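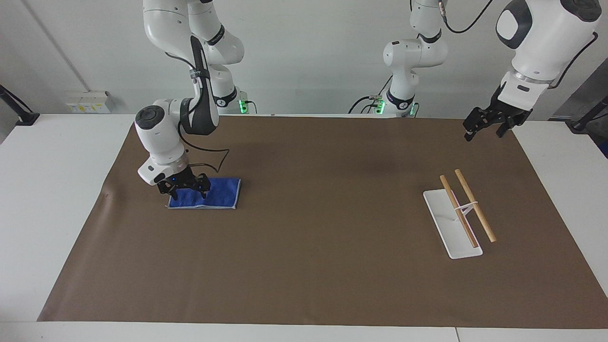 布料台，右夹爪压在折好的蓝布上，左夹爪张开，没有夹东西。

分类：实验记录 / 设备采购与预算

1月8日，双臂台

今天上午做布料和木棒的动作，下午整理采购清单。我把两件事写在同一页里，我想以后看的人会明白清单里的东西从哪里来。中文如果有不通顺的地方，请直接改，用别的颜色的笔。

先说上午看到的，只记和买东西有关系的部分。

夹爪向下压布的时候，两个手指跨在布上，指尖夹住布。布比较软，这样夹是可以的，但是手指的磨损我有点担心。现在手指上没有编号，我不知道哪一副用得比较久。以后新买的手指要先编号，再装上去。

桌上铺的棕色纸已经有折痕，左下角也翘起来了。对布料的动作影响不大，对木棒影响比较大，木棒放在纸上，纸不平，它的位置就不太好重复。白色托盘里面是平的，所以我比较愿意把木棒放在托盘上。问题是托盘自己没有固定，早上放斜了一点，后来的点位都要跟着改。需要一个定位的东西，不一定要贵。

线也要记一下。手腕出来的黑线弯出去一个弯，再回到夹爪那边。手臂抬高时没有问题，低的时候我总是看着它。从头部相机那边看更清楚，右边那根线会垂到桌垫上面，绕成一个长长的圈。如果布刚好在那个位置，夹布的时候可能把线一起带走。这件事我在去年5月的记录里也写过，当时写的是“以后处理”。

清单，第一版

1. 夹爪手指，备用。
向 Greenberg 问了价格，两边手臂各备一套，报价 1,608 欧元，不含运费。运费 114 欧元，分开写在报价单的第二页，第一次看的时候我漏掉了。我们组自己可以决定的上限是 1,000 欧元，所以这一项必须走书面申请，并且要有第二家的报价。可以拆成两次买，但是我不建议，运费要付两次，管财务的同事看到也会问。

2. 线缆固定套件。
Oneo 的那一套，262 欧元，里面有卡扣、弹性绑带和一段保护管。我看了尺寸图，前臂的卡扣应该合适，手腕的那个我不确定，图上只写了最小直径，没有写最大直径。已经写邮件去问。这一项在上限以内，得到回答以后可以马上订。

3. 桌面垫。
现在用纸，好处是便宜，脏了就换。我的想法是纸继续留着，给布料任务用，再做一块硬一点的垫，给木棒和托盘用，表面也用棕色，相机的曝光参数就不用改很多。颜色要先拿样品，屏幕上看的棕色不可靠。价格还没有。

4. 托盘定位。
两个 L 形的小角，自己打印，不进预算。打印以前要量托盘的外边，它的角是圆的，所以小角里面也要留圆弧。高度要低于托盘的边，不然手指下来的时候会碰到。

5. 木棒。
不买。切口现在很整齐，长度也够用。如果断了再说。

关于夹爪手指，我再多写几句，这是清单里最大的一笔。

我们有两种选择。第一种是买和现在一样的。好处是不用重新标定，程序里的开合数值也可以继续用。第二种是买 Priltileo 的软指垫，贴在现在的手指上面。软指垫单价低很多，但是贴上以后手指变厚，夹薄布的时候两个指尖是不是还能合紧，我不知道。供应商说可以，不过他们的演示视频里夹的是海绵。我希望他们先寄一副样品，我们用蓝布自己试，试完再决定。

蓝布有一个情况：边上有一条颜色比较浅的地方，那里和中间的质地不一样。试样品的时候，中间和浅色边都要夹，分开记。只夹中间得出来的结果会太好看。

还有一个方案是 Sarkidgate 项目那边提出的，两个组一起订手指，一张申请表，费用按套数分。我同意这个方向，但有两点要先说清楚：
- 他们的法兰是不是和我们同一个型号。不是的话，一起订就没有意义。
- 坏了以后从谁的备件里拿。去年我们一起订过别的东西，最后柜子里只剩包装盒。

我明天去他们那里看法兰，带卡尺去，不看文件，文件有时候是旧版本。

维护的时间也应该算在预算里，虽然它不是钱。换一副手指要拆螺丝、装、检查零点、跑一次空动作、再跑一次带布的动作。我们以前申请设备时从来不写这些时间，结果换的那天总是有人在等台子。申请表最后一栏是“其他说明”，我准备写在那里，写短一点。

下午摆了一次木棒和布的位置，给线缆套件选卡扣的点。托盘竖着放，两根木棒差不多平行，一根在托盘左边外面，一根搭在托盘上，布盖住它们中间那一段。左边的夹爪停在布旁边，没有碰到。这个姿势下，右侧那根粗黑线在垫子上的弯最大，所以我选它做参考。卡扣应该放在弯的上面那一段，如果放在下面，线还是会拖在桌垫上。 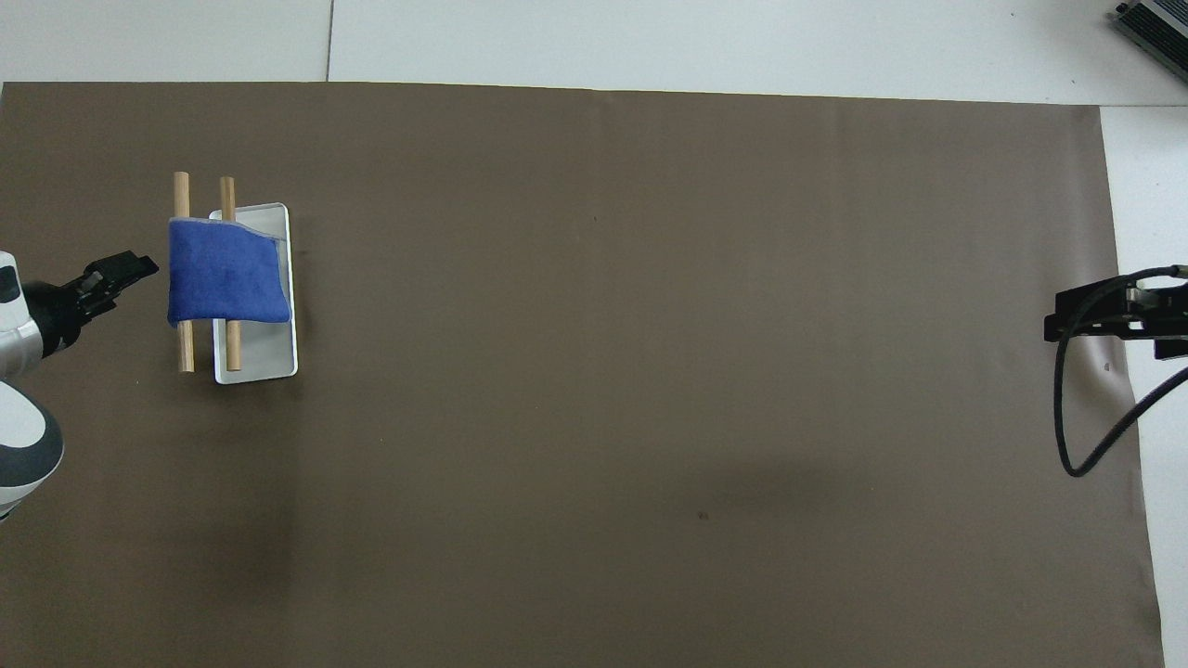 申请表要写的内容

用途那一栏请不要只写“实验用”。上次这样写被退回来，过了两个星期才重新交上去。我先写了草稿，放在下面，大家可以改：

“双臂操作台用于布料与细长物体的操作实验。现有夹爪手指没有备件，如果损坏，实验需要停止。申请购买双臂备用手指各一套，以及线缆固定套件一套。线缆目前会下垂到工作面，影响操作区域。”

我觉得“影响操作区域”还不够具体，可是写太具体，审批的人可能会以为是安全事故，要我们填另外一张表。请中文比我好的同事帮忙想一个词。

数量的问题：手指一共两套，不要写“两对”。供应商的“一套”是两个手指加螺丝，他们的“一对”在另外一份目录里是左右手臂各一套。上次差一点订错。

交货期：Greenberg 写的是收到订单以后六个星期，没有写是不是包括节假日。线缆套件有现货。样品没有交货期，只说“尽快”。

顺序这样安排：先订线缆套件，同时等软指垫样品；样品试完再交手指的申请。如果样品两个星期还没有到，就不等了，直接申请原来的型号。

还没有做的
- 第二家的手指报价（必须有，见第 1 项）
- 手腕卡扣的最大直径，等回信
- 硬垫样品，最少要两种棕色
- 量托盘，画 L 形小角
- 去看法兰
- 旧手指编号，用油性笔不行，会擦掉，要找刻字的笔
- 问一下报价单的有效期，第一页没有找到，也许在背面的小字里

纸今天没有换，翘起来的那个角先用胶带压住。胶带在第二个抽屉，快用完了，加到日常耗材里，不写在这张申请里。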